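Chapter 7
Sharing a Bench with Two Arms: Rules for Safe and Orderly Working

What this chapter covers

When you have worked through this chapter you should be able to:
- state the difference between a hazard and a risk for a two-arm bench cell
- draw the three zones of a bench and say who may enter each one, and when
- write a short start-up check and a short shut-down check
- explain why the two arms are assessed together as well as singly
- fill in a change record that another person can follow.

You will need the cell drawing you made in Chapter 6 and a blank copy of Form B from the back of the book.

7.1 Why bench cells need rules of their own

Most of the early rules for industrial robots were written with large machines in mind. The machine stood inside a fence, the fence had a gate, and opening the gate stopped the machine. People and robot were kept apart for nearly all of the working day, and the rules dealt mainly with the short periods when they were not.

A bench cell is different. The arms are small, the parts are light, and the person running the work may stand an arm's length away for hours. There is often no fence. The table is used for setting up, for running and for repair, and the same few people do all three jobs. Tools get left on it. Cables are moved to suit one task and are not moved back.

Small arms can still hurt people. A gripper that closes with modest force can trap a fingertip. An elbow that moves slowly can still pin a hand against an upright. Rules for bench cells therefore deal less with walls and more with habits: where people stand, what may be on the table, who is allowed to start the arms, and what has to be written down.

In this chapter we use one cell throughout, the training bench at Stulham. It has two arms, one table and a simple sorting task in which light objects are picked from the table and placed in a bin. The site is run by Bralton, and its bench rules are used here with small changes of wording.

7.2 Hazard and risk

A hazard is anything that could cause harm. A risk is the chance of that harm happening, taken together with how bad it would be. The gap between two closing fingers is a hazard. If no hand can reach the gap while the arm is powered, the risk is low. If people reach into it twenty times a shift to straighten a part, the risk is high, although the hazard has not changed.

Students often write lists of hazards and stop there. An assessment has to go on to say who could be harmed, during which job, and what has been done about it. The jobs to consider for a bench cell are:
- setting up the table
- teaching or guiding the arms
- running the task
- clearing a dropped or jammed part
- cleaning
- changing fingers or other tooling
- fault finding.

Clearing a dropped part deserves particular care. It is done in a hurry, it is done by whoever is nearest, and the arms may only be paused. A paused arm may start again. At Stulham a paused arm is treated as a moving arm in every rule that follows.

7.3 The three zones

Every bench cell should have a drawing that divides it into three zones.

The work zone is the part of the table, and the space over it, that either gripper can reach during the task. Hands are kept out of it whenever the arms are powered, except during hand guiding by a trained person.

The reach zone is everything else that any part of either arm could touch, including places the task never sends it. It normally extends past the edges of the table. Elbows and wrists matter here as much as grippers. People may enter the reach zone only when the arms are stopped and the person entering has control of the restart.

The standing zone is the floor from which the cell may be watched and run. It is marked on the floor, and the operator must be able to press a stop control without leaving it.

Draw the reach zone of each arm separately and then lay one over the other. The area where they overlap needs its own entry in the assessment. One arm can push a part, a bin or a cable into the path of the other, and a person watching the first arm may not be watching the second.

7.4 What may be on the table

The rule at Stulham is short: if the task does not need it, it does not go on the table. Pens, cups, spare fingers, phones and hand tools are kept on a separate shelf. Anything that has to be on the table is listed on the task sheet with its position.

Containers should be open and shallow enough for the gripper to enter without the wrist meeting the rim. They should stay where they are put. A light plastic bin slides when it is nudged, and a bin that has slid will be missed by an arm working from fixed positions. Mark the table at two opposite corners of the bin so that its place can be checked at a glance.

Objects to be handled should have no sharp edges and should not break if dropped. Toys are a common choice in training cells. They are cheap, they are light, and their odd shapes give the gripper a fair test. 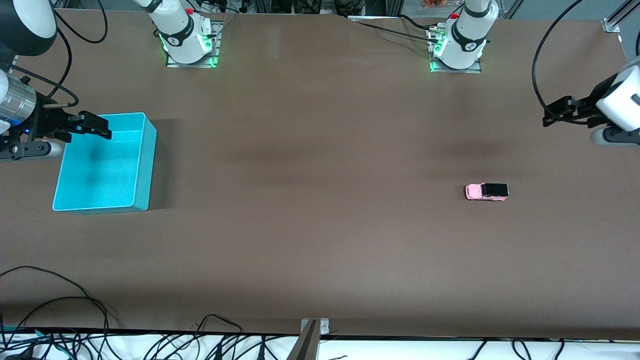

Who decides that a bench is ready to run?
The person named as operator on the task sheet decides, after completing the start-up check and signing for it. A supervisor may overrule that decision only to keep the cell stopped. No one may overrule it in order to start.

7.5 Cables

Cables cause more lost time on bench cells than any other single item, and they are often missing from the assessment altogether. A cable that feeds a gripper has to follow the arm through its whole range. Too short, and it pulls at the connector. Too long, and it hangs in a loop that can catch on an upright, a bin or the other arm.

The following points apply to any cell with moving cables.

Move the arm slowly through its full range with the cable fitted before any task is run. Do this again after any change of tooling.

Keep fixed cables and moving cables apart. Fixed cables are clipped down. Moving cables are clipped at the last fixed point and at the first moving point, with free length between.

Label both ends. A label on one end is of little help to a person tracing a fault from the other.

Do not run cables across the standing zone. Where this cannot be avoided for a short period, use a floor cover and write the date of removal on it.

7.6 Lights, buttons and what they mean

Many arms carry coloured lights, and it is tempting to build a rule on them. Be careful. The meaning of a colour is set by the maker, and two makers may use the same colour for different states. The task sheet must say what each light on that particular cell means, in words, and operators must be tested on it before they run the cell alone.

No light, of any colour, gives permission to reach into the work zone. Permission comes from the procedure: the arms are stopped, the person reaching in holds the restart, and the other people present have been told.

Every button within reach of the standing zone must be named on the cell drawing, whether or not it is used in the task. Stop controls are tested at the start of each shift. Where one control is meant to stop both arms, the test is done with both arms moving slowly, and the tester watches each arm in turn.

7.7 The start-up check

The check below is the one used at Stulham. It is read aloud by one person and carried out by another.

1. Task sheet present and signed for this shift.
2. Table clear of everything not on the task sheet.
3. Bin on its marks.
4. Fingers tight and undamaged on both grippers.
5. Moving cables free through the full range.
6. Stop control tested on both arms.
7. All persons in the standing zone.

If any line fails, the check goes back to line 1 once the fault has been put right. Starting again from the failed line is not allowed. Putting one thing right often disturbs another, and the table is the place where this happens most.

7.8 Shut-down

At the end of the task the arms are sent to their rest positions, stopped, and then isolated from power. Parts held in a gripper are removed before isolation, as some grippers stay closed when power is lost and others open. The task sheet must say which kind is fitted.

The operator then writes down the number of cycles and any faults. This takes a minute or two and should not be left until the next morning.

7.9 Records and changes

A record is useful only if a stranger can follow it. Compare these two entries, both taken from bench logs:

"Moved bin a bit, works better now."

"Cycle 3092. Bin moved 7 mm towards near edge. Wrist was touching rim on approach. New marks made, old marks removed. Reach zone not changed. Drawing updated."

The second entry gives what was changed, by how much, for what reason, and what else was checked. It also says that the drawing agrees with the bench. Where the log and the drawing disagree, the cell is not to be run.

Changes fall into two classes. A minor change leaves the three zones as they were, and the operator may make it and record it. A major change alters any zone, adds or removes tooling, or affects how the arms stop. It needs a fresh assessment, signed by someone other than the person who made the change. If you are unsure which class applies, treat the change as major.

At Stulham all assessments are reviewed every May, and also after any injury, however slight. The edition of the site rules used in this chapter is the one in force on 31/12/2025.

Terms used in this chapter

Cell: the arms, table, controls and surrounding floor treated as one machine.
Hand guiding: moving a powered arm by holding it.
Isolation: cutting off power in such a way that it cannot be restored by accident.
Tooling: anything fixed to the end of an arm, including grippers and fingers.

The next section, 7.10, works through a full assessment of the Stulham cell using Form B. Have your cell drawing in front of you before you begin.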